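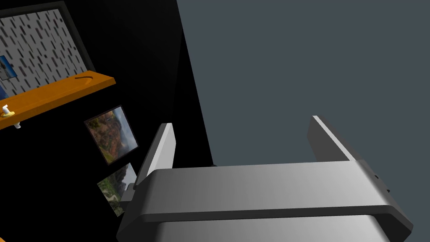 Skin, Hair and Body > Sensitive and reactive > Azelaic acid and peeling round the nose

mallee_moth wrote:
Hi all, long time reader, finally made an account. I've been using the Jondness azelaic cream every night since April for the redness on my cheeks and it's been lovely, the colour has settled heaps. But the skin beside my nostrils is peeling like I've been on a ski trip. I put it on after washing, wait 15 minutes, then moisturiser over the top. Do I push through or stop? I've still got over half the tube and it wasn't cheap!

dot_in_dubbo wrote:
Push through, love. Mine peeled for a good few weeks and then it just stopped one day. Nose creases are always the last to come good. I dab a bit of plain Wogan ointment in there before the cream so it can't pool, and I don't bother with the waiting any more.

Haf Watkins wrote:
I'm going to disagree with Dot (sorry Dot). Peeling that hangs around isn't something I'd sit out. I did exactly that with a different active and ended up with a sore patch that stung when I so much as looked at tap water, and it took the whole winter to calm down. I'd drop to every third night, skip the nose altogether, and if it's still flaky have a chat to your pharmacist or GP. Could be a bit of dermatitis that has nothing to do with the cream.

What are you washing with, by the way? If it foams, I'd be looking at that first.
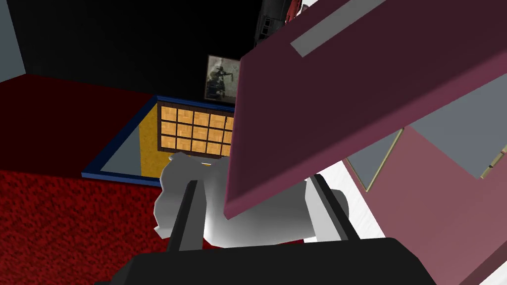
mallee_moth wrote:
It foams like mad, haha. It's the Clernomum gel, the one in the big pump bottle. I've used it for years without any trouble so it never crossed my mind. Mum swears by it too, but she's got skin like a saddle.

dot_in_dubbo wrote:
No offence taken Haf but every third night is hardly using it at all. She'll lose the progress on her cheeks.

Haf Watkins wrote:
She can keep going on the cheeks! I only meant the nose. Though I'd still ease off everywhere for a bit if it were me.

And mallee, I used that same gel and loved the smell, but it was way too stripping once I had acids in the mix. I swapped to a milky one and only use the gel now to get sunscreen off my neck. Are you wearing sunscreen? Please say yes.

pumice_and_pears wrote:
Can I ask a side question, does anyone find azelaic pills up under sunscreen? Mine goes into little grey worms along my jaw and I've tried 4 different ones. Happy to start my own thread if this is hijacking.

dot_in_dubbo wrote:
Too much moisturiser underneath, I reckon. Use half and press it in, don't rub.

mallee_moth wrote:
Hijack away! Yes to sunscreen, every day, Dad had a bit cut off his ear so we're all well trained.

Ok, plan: milky cleanser, cream on the cheeks only, Dot's ointment trick on the nose. I'll report back. 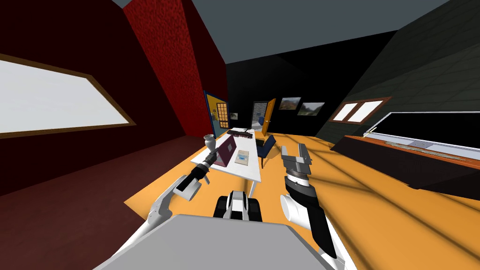

Ramudgate, June

mallee_moth wrote:
Reporting back, as promised! The nose is nearly right, just a bit of flaking on the left side if I've been out in the wind. I left it alone completely for 9 nights and then couldn't resist having another go with the ointment under it, and so far so good. Cheeks no worse for the change. I've gone back to every night on those, so you each get half a point.

Haf Watkins wrote:
I'll take half a point. Go easy on that left side though, and get it looked at if it starts to weep or crust.

dot_in_dubbo wrote:
Half! After all that ointment advice. Glad it's better, love. Which milky cleanser did you end up with?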